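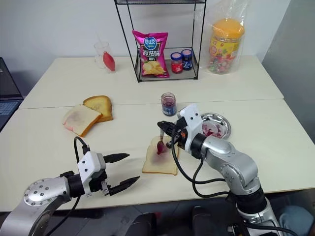

*B. Bellamy, shop notebook, 2 April 2024*

**Jam on bread, two arms**

Writing this up while I'm still annoyed, which is when my notes are most useful.

Morelli's argument for the second arm was that one hand holds the bread while the other one spreads. Fine in theory. What I logged was the right arm doing the job and the left arm parked with its fingers open for most of the session. So we doubled the cabling, doubled the calibration, and got a spectator. I said in February that I'd want to see the left arm earn its place before we bought a second set of finger sleeves, and I'm going to keep saying it.

Settings for the record: Drukus controller, stock firmware, spoon task loaded from the Pornent scripts with the wrist speed cut back to what the docs call "kitchen." Wrist cameras both up. Grip force on the right set at 4 on the Kiltalov dial, whatever a 4 is. The manual gives no units. I wrote to them asking and got a link to the same manual.

**What went OK**

- Picking up the spoon. Better than last time by a long way.
- Jam on the spoon, jam on the bread. Coverage is a stripe down the middle and very little near the crust, but it's jam and it's on bread.
- No e-stops.

**What I don't believe**

The success counter. It said 300 good spreads out of 400 across all the runs so far, and that number is going to end up on somebody's slide. I went through part of the log by hand. The script calls it a success if the spoon touches down inside the bread outline and the wrist then moves sideways far enough. There is no check for jam. You could run it with a clean spoon and a roof shingle and score just as well. Until there's a color check on the slice I'm writing "contacts" in my own table and leaving the word "success" to the script.

**Table seam**

Same complaint as before. The two tables still don't sit level and the join goes straight through the work area. The difference is around 2 mm by my straightedge. That sounds like nothing until a slice gets dragged over it and the planner decides the bread has turned. Morelli thinks the planner should cope. I think four furniture shims would cost less than a month of the planner learning to cope. Have not won this one yet.

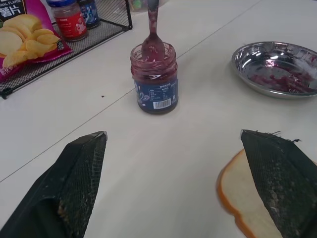

Spoon handling is the other thing. Leaving it standing in the jar between dips is a good habit for us and a bad one for the gripper, as the handle can end up leaning any old way and the grasp routine expects it more or less upright. We also get jam on the handle, which then gets on the fingers. I'd like to try a rest, just a bent bit of strip with a notch, screwed to a block. Ten minutes on the bench vise. The counterargument is that a rest is "cheating" because a real kitchen doesn't have one. My kitchen has one.

Finger sleeves: the mesh on the right finger of the wrist camera view is fraying at the tip and full of crumbs. The supplier's page says the mesh is washable. It doesn't say how many times, so I'm going to wash one and keep a tally on the bag. If the threads start getting into the food I'd rather go back to bare fingers and accept some slip.

Cables on the right wrist need a proper clip. There's a long loop lying across the table by the bread and I don't trust it. Tape is not a clip, before anybody suggests it.

**Bread**

Soft white sandwich bread squashes under the fingers and then the height estimate is wrong for the rest of the run. Toasting helps, at least going by feel. I haven't got enough runs on toast to put a number to it and I'm not going to pretend I have.

**To do**

- [ ] shims under the far table (me, whether or not it's agreed)
- [ ] spoon rest, first version
- [ ] color check on the slice before scoring, ask Morelli where the hook goes
- [ ] wash one pair of sleeves, leave the other alone to compare
- [ ] clip for right wrist cables
- [ ] run the whole thing with the left arm powered off and see if the counter even notices

Last item first, if I get the bench to myself.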